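Getting a Table to Behave: Workshop and Kitchen Edition

Every table wobbles eventually. You can fold a matchbook under the short leg, as your parents did and their parents did, or you can spend an afternoon on it. I recommend the afternoon, mostly because I've run out of matchbooks.

Find out whether the table or the floor is lying to you. Turn the table a quarter turn and push on a corner. If the wobble stays with the same leg, blame the table. If it moves to a different leg, blame the floor, and good luck with that. Tile floors are the worst offenders. My old place on Droscombe Street had a kitchen floor that could roll a pea from the stove to the back door.
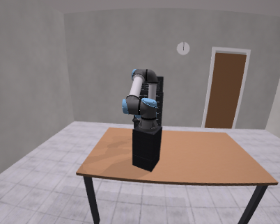
Tighten everything before you cut anything. Half the wobbly tables I've met had a loose bolt under the apron. Snug them all by hand first, then go around again with the wrench, corner to corner. If a bolt spins forever, the insert is stripped. Pull it, pack the hole with glue and toothpicks, and leave it alone until morning. Leaving it alone is the hard part.

Felt pads are fine for scratches and useless for leveling. They squash. Buy screw-in feet instead. The Hurnavano hardware store sells them loose out of a bin, next to 600 kinds of hinge.

Next, the top. Rings from hot mugs are usually moisture in the finish, and a warm iron over a cotton cloth will often lift them. Low heat, no steam, ten seconds, look, repeat. Mayonnaise also works, if you can live with a table that smells like a picnic until April.

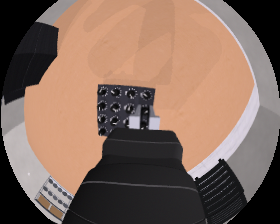
Smooth tabletop, knobs on top.

For scratches you can see but can't feel, rub in paste wax and stop fussing. For the ones you can feel, go with the grain, very lightly, using the finest paper in the drawer. People reach for 30 grit because it's the sheet on top. That one is for stripping decks.

Oil finishes want thin coats. Wipe it on, wait 20 minutes, wipe it all off, and then wipe off the part you missed. Spread the oily rags flat outdoors to dry before they go in the trash. A wadded-up rag can heat up and catch fire all by itself, and it won't wait until you're home.
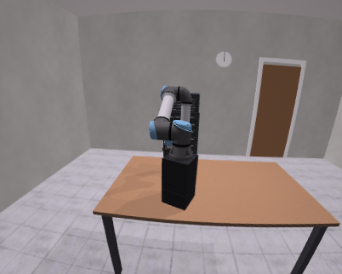 Heavy things belong near the legs. A vise or a stand mixer in the middle of a long span will give you a sag in a few years, and then you'll own a very shallow bowl. If it has to go in the middle, screw a crosspiece underneath.

While you're down there, scrape off the gum. There is always gum.

Knobs deserve a word too, on stoves, drawers, anything. Pull the push-on kind straight off and soak them in warm dish soap — never the dishwasher, which eats the markings. Dry them well, insides included, before they go back.

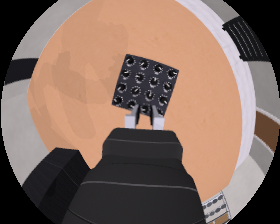
A drawer knob that keeps working loose needs a lock washer, or a drop of clear nail polish on the threads. I did the whole Provmont dresser that way and it has held through two moves and one teenager.

Wipe the table down once a week with a damp cloth and dry it right after. Skip the lemon spray. It makes everything smell clean, including the parts that aren't.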